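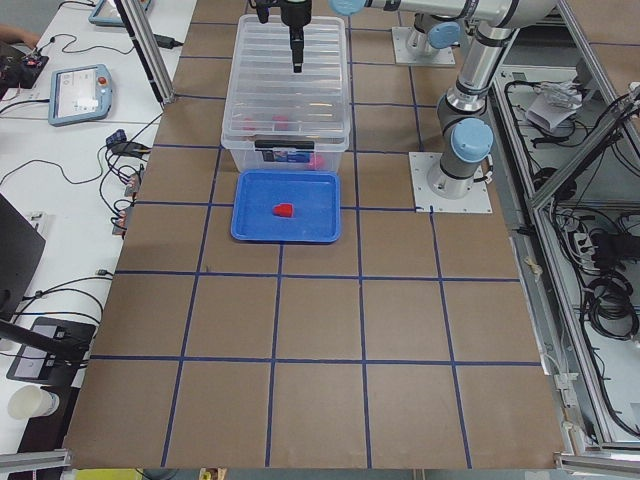 How often should you wash a reusable water bottle?

Every day you drink from it, with dish soap and hot water, and let it dry with the lid off. Everything else sold on the subject deserves a raised eyebrow.

I say that as someone who spent most of October trying the products people kept recommending to me. I had a steel Tineck bottle with a straw lid, an older Plidunar with a plain screw top, and a smell in the first one that I was tired of.

What you need

Dish soap
A long bottle brush
A thin straw brush, if your lid has a straw
Baking soda
White vinegar, for chalky marks only

The daily wash

1. Empty the bottle. Yesterday's water goes down the drain.
2. Take the lid apart as far as it will go. On most straw lids the mouthpiece pulls straight off. If yours won't come apart, check the maker's instructions before you use force.
3. Put in a squirt of soap and fill a third of the way with hot tap water.
4. Scrub the walls and the bottom. Shaking is popular and I don't think much of it. A brush reaches the ring under the neck, where the slime starts.
5. Push the thin brush through the straw from both ends.
6. Rinse until the suds are gone.
7. Stand everything on a rack overnight, open. A bottle capped damp will smell by morning however well you scrubbed.

When it already smells

Try the lid first. I blamed the steel for weeks and the trouble was a rubber ring I had never taken out. Pry the ring loose with the handle of a spoon (a knife will nick it), wash it, and look at the groove it sat in.

If the bottle itself still smells, add a spoonful of baking soda, fill with warm water and leave it uncapped for 30 minutes. Scrub and rinse. Overnight soaks get a lot of praise online, but I got the same result either way.

For chalky marks, use one part vinegar to one part water for 30 minutes, then wash as usual. Don't mix vinegar with bleach, ever.

About those tablets

Chambi tablets come 12 to a box and fizz nicely. They took the tea stain off the bottom of the Plidunar. They did nothing for the straw, and the packet admits in small type that you should still wash with soap afterward. Soda did the same job on the next stain.

I'm even less sold on the Besine cap, the one with the light in it. It may do something to the water. It won't lift the film off the threads, and I still had to wash the cap.

Can it go in the dishwasher?

Check the bottom of the bottle. Plenty of lids are fine on the top rack while the painted body is hand wash only. Mine lost its paint in 5 cycles.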